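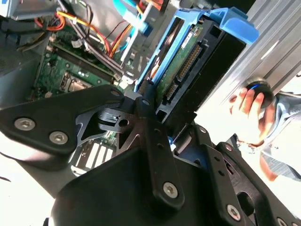
Naimaに言わせると、派兵演説の「増派」と「再配置」を同じコードに入れている時点でこの分類表はもう破綻していて、首都の記者が聞いたら笑うよ、とのこと。朝いちばんに言われた。コーヒーもまだ飲んでなかったのに!

2020年7月3日 作業ノート(演説班)

というわけで今日は予定を全部ずらして、コード表の見直しをやった。もともとはArnvilleの基地演説の書き起こしを最後まで読み合わせて、夕方までにEhsanに渡すつもりだったんだけど、それどころじゃなくなった。Ehsanごめん。

あとで自分が忘れるので経緯を書いておく。Zudellの分類表(去年の10月版)では、兵力に関する発言は「兵力の変更」というコードひとつで、増やす話も減らす話も動かす話もぜんぶそこに入る。方向は別の欄に「増・減・不明」で書くことになっている。当時はこれで足りると思ってた。演説の文章ってもっとはっきりしてると思ってたんですよね、私は。「兵を何人送る」とか「何月までに引き揚げる」とか。

ところがArnvilleの演説を読むと、まあ見事にはっきりしない。大統領が言ったのは(書き起こしより)「Tretskaにおける我々の態勢を、任務にふさわしい形に整える」。これ、増やすのか減らすのか。私は最初「不明」にした。Korkorは「増」。Korkorの理由は、その二段落あとに「必要な者を必要な場所へ」とあるからで、言われてみれば送る側の言い方に聞こえる。でもそれは翌日の新聞を読んだあとの耳で聞いてるからじゃないの、と私は思う。Sqalli通信が速報で「800人の増派」と書いて、みんなその頭で演説を読み返してる。演説の本文に800という数字は一度も出てこない。検索もかけたし、目でも読んだ。出てこない。

では800はどこから来たのか。Naimaは演説前の記者向け説明だろうと言う。Sqalliの記事だと「政権高官」としか書いてなくて、いつ誰に話したのかわからない。記事の更新履歴を見たら、演説の始まる前にはもう数字が入っていた。だから少なくとも演説を聞いて書いた数字ではない。ここは確かなので太いペンで書いておく。演説の発言としてコードしてはいけない数字!

ここでやっと本題。コード表をどう直すか。

午前の案(私):
「兵力の変更」を「増派」「撤収」「再配置」「態勢のみ言及」に割る。方向の欄は廃止。「態勢のみ言及」というのは、整えるとか見直すとか強化するとか、人数にも方向にも触れない言い方の受け皿。

Naimaの反論。受け皿を作ると全部そこに落ちる。政治家はそこを狙って書いてるんだから、こっちが親切に受け皿を用意してどうするの、と。うーん。でも落ちるなら落ちるで、それが結果じゃないかと思うんだけど。どれだけぼかしているかを測りたいわけで。この点はかなり言い合いになって、隣の部屋からParaskeviが見に来た(うるさくてすみませんでした)。

Paraskeviはこういうとき話が早くて、じゃあ試しに読めばいいじゃない、と書き起こしの束から適当に抜いて机に置いていった。27本。多い。せめて半分にしてほしかったけど、言い出せる雰囲気でもなく、Naimaと私で別々に全部読んだ。昼ごはんはその横でパン。

結果。方向がらみの判断が割れたのが11本。思ってたよりずっと多い。旧コード表のままの一致率は前に出してあるけど、あれは方向の欄を抜いて計算してたことに今さら気づいた。つまり都合のいいところだけ見てた。報告書の注に書き足すこと。これは私がやる。

割れたものを並べてみると、癖が見えてくる。忘れないうちに。

ひとつめ、「交代」。部隊の交代を発表する演説で、出ていく部隊の話を先にするか、入る部隊の話を先にするかで印象がまるで違う。Naimaは最後まで読んでから決める人で、私は段落ごとに決めて進む人なので、ここで割れる。手順の問題。読み方をそろえれば直るはず。

ふたつめ、「期限なし」。「条件が整うまで留まる」というやつ。私は現状維持として読んで、Naimaは撤収の取り消しとして読んだ。前の演説で撤収を約束していた場合は、確かにNaimaの読みのほうが筋が通る。でもそれは前の演説を知っているからで、一本ずつ独立に読むという約束に反する。Naimaもそこは認めて、でも約束のほうがおかしい、と。強い。

みっつめは聴衆の問題で、これがいちばん面白かった! 基地で兵士を前に話すときと、議会で話すときと、テレビカメラだけを相手に話すときで、同じ「諸君を支える」がぜんぜん違うことを指している。議会だとほぼ予算の話。基地だと、家族への手当の話だったり、これから送り出すという予告だったりする。Arnvilleは基地で、しかも夜九時の全国中継だったから、兵士と国民の両方に向けて話していて、主語が途中で入れ替わる。「諸君」が兵士なのか視聴者なのか、書き起こしだけだと本当にわからない箇所がある。映像で視線を見ればわかるかも、とKorkor。確認すると言ってくれた。助かる。

それで午後の案。

まず「態勢のみ言及」は残す。Naimaの心配もわかるので、ここに入れるときは必ず、どの語句のせいで方向が決められなかったかを書き写す。書き写すのは面倒なので、みんな安易に落とさなくなるだろうというせこい狙いもある。Naimaは「面倒を罰にするのは好きじゃない」と言いつつ、了承。

つぎに聴衆の欄を足す。基地、議会、中継のみ、その他。Arnvilleみたいに重なるものは重ねて付けてよい。前の版では場所の名前だけ書いていて、場所と聴衆は別物なのにごっちゃにしていた。基地のある町の市民ホールで話したら聴衆は兵士じゃないでしょう、というのはAkosuaが電話で言ってくれたこと。そのとおり。というか、そういう演説が手元に一本あって、しっかり「基地」になっていた。直した。

それから、報道の数字は別表に出す。演説本文の数字と、Sqalliその他が報じた数字を同じ行に置かない。これは私の強い希望。置いてあると人はどうしても見てしまう。私も見た。

未解決のまま残っているのは「期限なし」の扱い。一本ずつ独立に読むのか、時系列で読むのか。Paraskeviは両方やって別の列に置けばと言うけど、作業が倍になる。Ehsanが担当している海外の翻訳演説は前後関係がそもそも取れないものもあるし、彼の意見を聞かないで決めるのはよくない。保留。

翻訳で思い出した。Tretska側の新聞がArnville演説をどう訳したか、Ehsanが持ってきてくれた切り抜きをざっと見た。「態勢を整える」のところ、向こうの一紙は「部隊を補充する」と訳していて、もう一紙は「配置を改める」。同じ文なのに。訳した人を責める気にはならなくて、原文があれじゃどちらかに倒すしかないよなあと思う。ただ、現地の読者は片方しか読まないわけで、そこから先の世論の話が変わってくるんじゃないかと考え始めたら止まらなくなり、Naimaに「今日は分類表の日」と引き戻された。はい。でもこれは別のページに書いておく。どこかで使いたい。

夕方、新しい表で割れた分だけを読み直した。今度はKorkorにも入ってもらって三人。まだ意見が合わなかったのは5本。減ったけど、残ったのが全部「期限なし」がらみで、やっぱりそこか、という感じ。Korkorは三人のなかでいちばん「態勢のみ言及」を使わなかった。理由を聞いたら、話し手に逃げ道をあげたくないんだそうで、Naimaがすごくうれしそうにしていた。いや、気持ちはわかるけど、コードする人の気持ちで付けちゃだめなんだってば。手引きに一行足すこと。文面はまだ。「話し手の意図を推測しない」だと強すぎるし、弱く書くと読み飛ばされる。

あと細かいこと。

書き起こしの拍手の表記がばらばら。「(拍手)」と「(歓声)」と、何もなしの版がある。Arnvilleのは公式版だと拍手が入っていて、Sqalliの版には入っていない。聴衆の欄を作ったからにはそろえたい。公式版に合わせるのでいいかな。異論があればここに書き込んでください。

段落番号がずれている書き起こしがある。たぶん冒頭の紹介の言葉を数えるかどうかの違い。紹介は数えない、で統一。Akosuaの担当分もそうなっているか要確認。

旧表の「方向」欄は消さずに隠すだけにしてある。消すと前の集計が再現できなくなるので。誰かうっかり表示して「なんだこの列」と思っても消さないでください、お願い。

略号をまた変えた。増派がZ、撤収がT、再配置がH、態勢のみがS。何度も変えてすまない。でも前のは手書きだと1と7みたいに紛らわしくて、自分の字が読めなかった。

明日以降やること(順番は適当)

・注に一致率の件を書く。私。
・映像で視線の確認。Korkor。「諸君」が出てくる段落だけでいい。
・「期限なし」についてEhsanと話す。その前に割れた分の該当箇所を抜き書きして送っておく。私。
・記者向け説明の記録がどこかに公開されていないか探す。Naimaが心当たりがあると言っていた。
・手引きの「態勢のみ言及」の例文。いい例を一つ、悪い例を一つ。悪い例はいくらでもあるのでまず良いほうから。

追記。帰る前にArnvilleの演説をもう一回、音だけで流した。文字だと気にならなかったけど、「整える」の前に長い間がある。聴衆が少しざわっとして、それから拍手。あの拍手は何に対してだったんだろう。基地の人たちは増派だと受け取ったんだろうか、それとも帰れると思ったんだろうか。間の長さを記録する欄は、ない。作ると言い出したらNaimaに怒られそうなので、今日のところは余白に秒数だけ鉛筆で書いておいた。

追記その二。Naimaから返事が来ていて、怒らないから明日その箇所を聞かせて、だそうです。音声は共有の棚の「基地・夜」のところに入れてある。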